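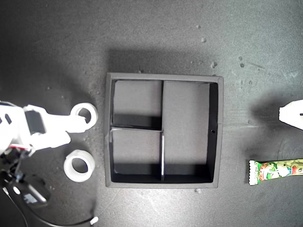 Three-compartment tray, empty, with two white plastic rings to the left of it.

Sorting small fittings into a divided tray

Empty the tray completely before starting. Wipe each compartment, including the corners where the dividers meet the walls.

Give the tall compartment to the part you have most of. The two small ones take the next sizes down. Rings and spacers of similar diameter should not share a compartment — check the bore against a known bolt, as the outside size can mislead.

Dark trays on dark worktops hide black washers. Light plastic parts show up well; for anything else, lay white paper in the bottom, cut 2 mm undersize.

Fill to two-thirds of the wall height. Above that, parts cross the dividers when the tray is moved.

Stock over 100 pieces belongs in a lidded tub. Label the tub with bore, outside diameter and thickness, in that order.

Filed under: Workshop, Storage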